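各位来宾、各位同仁：

感谢主办方安排本次交流。我代表诺尔特代尔（Noltdale）儿童康复中心，就“儿童脑肿瘤治疗结束后的返家与返校支持”作一汇报。发言分四个部分：背景、返家阶段的安排、返校阶段的衔接，以及下一步工作。

（第一页：背景）

儿童脑肿瘤的治疗手段近年来不断进步，越来越多的患儿能够完成治疗，回到家庭和学校。治疗结束并不意味着照护结束。手术、放疗和化疗之后，孩子可能在视力、平衡、精细动作、记忆和注意力等方面留有不同程度的困难，其中一部分在出院时并不明显，要到日常生活中才逐渐显现。

家长在住院期间有医护团队随时答疑，出院后则要独自面对大量细小的决定：孩子能否自己上下楼梯，能否独自洗澡，跌倒之后需要观察多久，什么情况下必须立即返院。我中心在随访中反复听到这一类问题，因此自四月起设立返家支持项目，由中心与纳斯比（Nusby）社区卫生服务站共同承担。

（此处稍作停顿，翻页）

（第二页：项目概况）

项目目前登记家庭53户，患儿年龄从学龄前到初中不等。入组条件有三项：治疗已告一段落；主治医师同意转入社区随访；监护人签署知情同意书。复发后正在接受治疗的患儿暂不纳入，但其家庭可以参加家长讲座。

每户家庭配有一名联络护士。联络护士不替代主治医师作出诊疗判断，其职责是协助预约、传递资料、记录家长提出的问题，并在规定时限内给予答复。家长如发现孩子出现持续头痛、晨起呕吐、嗜睡、抽搐或视力突然变化，应直接联系急诊，无须等待联络护士回电。这一点请各协作单位在宣教时务必讲清。

（第三页：返家阶段）

返家阶段的核心工作是作业治疗师的入户评估。评估内容包括通道、照明、卫生间、厨房和孩子的学习区域。对于视野缺损的患儿，治疗师会特别留意其看不到的一侧，建议家长把常用物品移到孩子容易察觉的位置，并逐步训练孩子主动转头扫视。

厨房活动在训练中占有一定比重。取放餐具、擦拭台面、按顺序完成一件小事，这些动作对手眼协调和计划能力都有要求，又是孩子熟悉的家务，配合度通常较高。训练初期使用不易碎的餐具，时间宜短，由成人在旁陪同。治疗师不追求动作的速度，着重观察孩子是否遗漏步骤、疲劳后表现有无变化。
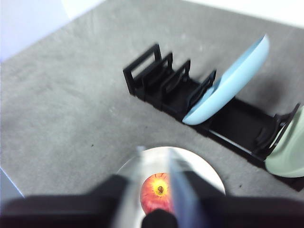 图一：黑色塑料碗碟架，带有竖立的分隔框。

入户评估后，治疗师出具书面建议，一式两份，家长与联络护士各执一份。建议按“应尽快调整”和“可视情况调整”分列。首次入户的补助标准为每户2,000元，用于加装扶手、更换灯具、铺设防滑垫等支出，凭票据报销，超出部分由家庭自行承担。

（此处可说明：补助申请表在会务处领取）

（第四页：疲劳管理）

疲劳是家长提问最多的问题。治疗后的疲劳与普通的劳累不同，休息一晚未必能够缓解，孩子自己也往往说不清楚，只表现为发脾气、走神或拒绝配合。我们建议家长记录作息日志，写明起床、进食、活动和休息的时间，复诊时交给医师参考。日志不必详尽，能坚持即可。

睡眠方面，请家长尽量固定就寝时间。白天小睡是否需要限制，应由医师根据用药情况决定，家长不宜自行调整药物，尤其是激素类和抗癫痫药物。

（第五页：返校阶段）

返校由中心、学校和家长三方商定。我们与莫伊尼汉（Moynihan）小学合作拟定了返校衔接表，内容包括每日在校时长、座位安排、体育课参与范围、考试时间的延长以及紧急联系人。多数孩子从半日制开始，视情况逐步恢复全天。

教师普遍关心的是如何向同班同学说明情况。我们的意见是先征求孩子本人和家长的意愿，再确定说明的范围和措辞。孩子不愿公开病情的，应当尊重。愿意公开的，可由班主任安排一次简短的班会，重点告诉同学怎样相处，避免反复追问治疗细节。

返校评估采用百分制量表，由班主任和家长分别填写。80分及以上者按常规随访；75分以下者，由联络护士在一周内组织三方会谈；介于两者之间者，下月复评。量表仅用于安排随访，不作为学业评价依据，也不进入学籍档案。

（第六页：兄弟姐妹与照护者）

患病期间，家庭的注意力集中在患儿身上，兄弟姐妹的情绪容易被忽略。项目为其开设了小组活动，由心理咨询师带领。照护者本人如长期失眠或情绪低落，也可通过联络护士转介，费用计入项目经费。

（第七页：下一步工作）

下一阶段，项目拟延伸至亚沃夫（Javov）地区。该地区路途较远，入户评估难以按现行频次开展，拟采用首次入户、其后视频随访的方式。视频随访能否准确反映孩子的平衡能力，目前尚无把握，我们将保留线下复核环节，并在试行后向各协作单位通报情况。

另有两项事务请各单位协助：一是统一出院小结中视力与视野检查的填写格式；二是在患儿转入社区前，提前将影像资料交给家长保管，以免复诊时重复调取。

以上是我中心的汇报。项目手册及返校衔接表已放在签到处，需要电子版的单位请在登记表上留下邮箱。

（提问环节。如问及个别患儿病情，一律不在会上答复，请提问者会后与中心办公室联系。）

诺尔特代尔儿童康复中心
发言稿定稿日期：6/29/26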